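Speaker notes – "Where the Plates Go: Drying and Storing Dishes in a Small Shared Kitchen"
Plorkilham housing evening, April

12 shares
4 comments

Start at 6:30. Don't wait for latecomers, the room has to be free by eight.

Thank Elfriede Koller for the invitation and for the use of the projector. Say who I am: I looked after the kitchens at the Nallance residence until I retired, and before that I sold tableware for Kuhlmann. Keep this short. Last time the introduction ate up five minutes.

Opening question to the room: who dries by hand, and who lets the rack do it? Ask for hands. Whichever side is bigger, go on to the same point. Most arguments in a shared kitchen start at the sink, and most of the ones at the sink are about the rack. It is full, or it is full of someone else's dishes, or a pan has been dropped on top of the glasses.

Figures from Nallance. We kept a breakage book for the shared kitchens. Over the whole time I was there it came to 822 entries. Plates were the largest group, ahead of glasses, which surprised me. Read out one or two entries if people look interested. The one by Benedikt Rieger about the soup tureen is good, and he has said he doesn't mind.

Then explain where plates get chipped. A few break on the floor. Far more get a nick on the rim when they knock against another plate, either in the sink or going into the rack. A nicked rim is where the crack starts later on.

Next slide. Talk about how to load a rack.

Plates go on edge, one to a slot, all leaning the same way. Leave a gap between them so air can get through. If two plates touch, water sits where they meet and you get a mark, and the next person pulls out one and chips the other. Start at one end and work across. That way there is always a clear run of slots left and you never have to reach between two plates to set down a third.

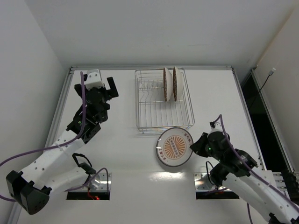
Two plates on edge in the rack, left half free, third plate in front.

Point to the gap between the two standing plates. Then point to the free slots on the left and say that this is what I mean by a clear run. The wire dividers are easy to see here, so use this slide if anyone asks what sort of rack I'm talking about.

Mention the plate lying flat at the front, with the orange sunburst and the small red Chinese characters. Use it to bring up printed plates in general. I would not scrub any printed plate with a steel pad, whatever the label on the back says. Soft sponge, warm water, rinse, rack. Don't get drawn into glazes, I don't know enough about them and Reinhold Eichhorn will be in the second row.

On setting a plate in: hold it by the edge, lower it straight down, and let go once it is leaning on the divider. Demonstrate with the plate from my bag. (Pack the plate. Pack the towel too.)

Heavy things go last and go somewhere else. Pans, baking dishes and cutting boards should be dried by hand and put away. At Nallance we put up a hook rail for the pans and that helped more than any of the notices I wrote.

The 30-minute rule. Domnica Stoica brought this in on her floor. You wash up, you rack it, and within 30 minutes you come back, wipe whatever is still wet and clear your own slots. People grumbled for a while – then they got used to it. Her floor had the fewest entries in the book. I can't prove the one caused the other and should say so.

Storage, short section. Flat stacks in the cupboard, large at the bottom, no more than you can lift with one hand. Paper towel between good plates. Bowls in their own stack. If the cupboard is too high for someone in the household, move the plates down and put the vases up there.

Costs, only if asked. The new kitchens at Trimemgate had 3,000 set aside for racks, shelves and hooks together. Henrik Albers has the breakdown and is willing to send it to anyone who writes to him. I don't have it with me.

Likely questions:

Plastic-coated or plain wire? Either. Check coated ones for splits, because rust starts under the coating.

Do you need a tray underneath? On a wooden counter, yes. Next to a sloped drainer, no. Empty it daily or it smells.

What about dishwashers? Different talk. Same advice on gaps.

How often should the rack itself be washed? Once a week, with a brush, and get down to the feet.

If there is time left, go back to the rack slide and leave it up while people ask things. Handout is one sheet, two sides, on the table by the door. Remind them to sign up for Elfriede's session on fridges and return the borrowed chairs to the back room.

Share this page · 4 comments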